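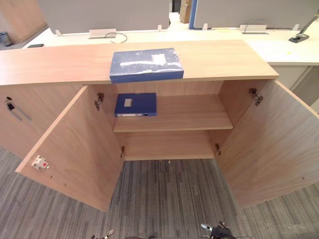

Workshop notebook – records storage
Anong Paisan, January
Last updated: January, 16:40
9 min read

Started on the low oak-colored cabinet today, the one meant to take the Holari paper records. Both doors open on the middle section, contents down to the two blue file boxes. Padmavathi wants the layout fixed before the rest of the boxes come over from Werura, so these are working notes and not a final plan.

Construction. Top is one long slab, pale wood grain, with a slight overhang at the front. One horizontal shelf inside, making an upper and a lower compartment. Doors hang on concealed hinges, two per side, silver-gray. Section to the left is separate, with its own lock and bar handle. Key is in the Peng tin in my drawer. Tag number 377.

Boxes. One on top of the cabinet, one on the left half of the shelf, both flat. The one on top is badly scuffed, white patches across the blue. The one on the shelf is much cleaner and a deeper color. Both have a white label panel. I would keep the scuffed one in service until the contents are sorted, then retire it. The wear looks like surface wear to me but the clasp should be checked under load before anyone carries it by one end.

Placement. Flat storage works on the shelf. The right half is free. Stacking is the open question. A second box directly on the first puts the load on the lid of the lower one, and the lids bow over time. We saw this with the Gostodwood binders in the old room, where the bottom ones would no longer close. Proposal: one layer only on the shelf, upright storage in the lower compartment, spines out.

Do not leave boxes on the top surface with the edge at the lip. The overhang makes it easy to misjudge where the support ends, and anyone reaching down into the cabinet has a shoulder right there. Set back at least the width of a hand. Better, nothing on top at all once the doors are in daily use.

Clearances. Measured door opening against the aisle. With both doors fully open there is 300 mm left to walk through, which is tight but passable sideways. Doors to be closed after use. If that proves a nuisance we could move the whole unit back toward the wall, but then the left section fouls the pipe cover, so I would prefer to leave it.

Door hardware. Latch fitting on the inner face of the left door, white with a red dot, near the lower outer corner. Small holes low down on both doors. Possibly from an earlier catch or bumper, possibly factory. Not going to fill them until I know. Checked the hinge screws with a hand driver: left lower took a quarter turn, others tight. Do not use the power driver on these, the board strips easily.

Labels. Current numbering is by job, which is no help when looking for a date range. Job 2623 alone runs over three boxes. Suggest job number first, then year, then box letter, in black marker on the panel, same position every time. For upright boxes the number has to be repeated on the spine. Padmavathi prefers printed labels. No objection, provided the adhesive holds; the last roll curled at the corners within a month.

Load. No rating found for the shelf. Put a steel rule across the front edge with one full box in the middle and could see no gap. Not a real test. Will repeat with four boxes and leave it overnight – if there is sag at the front edge by morning the heavy ones go down on the cabinet floor.

To do:
- check clasp on the scuffed box
- load test, shelf, four boxes
- ask Werura how many boxes are coming and whether any are oversize
- decide printed or handwritten labels
- find out what the left section is being used for

Added 16:40. Padmavathi Fernandes has read the above. Agrees on upright storage below. Wants the current year on the shelf at the left, older material on the right, so that the left door alone can be opened for most retrievals. Sensible, and it solves the aisle problem for most of the day. She also asks for a strip of felt under the upright boxes to stop them sliding when one is pulled. Have an offcut, will see if it is wide enough.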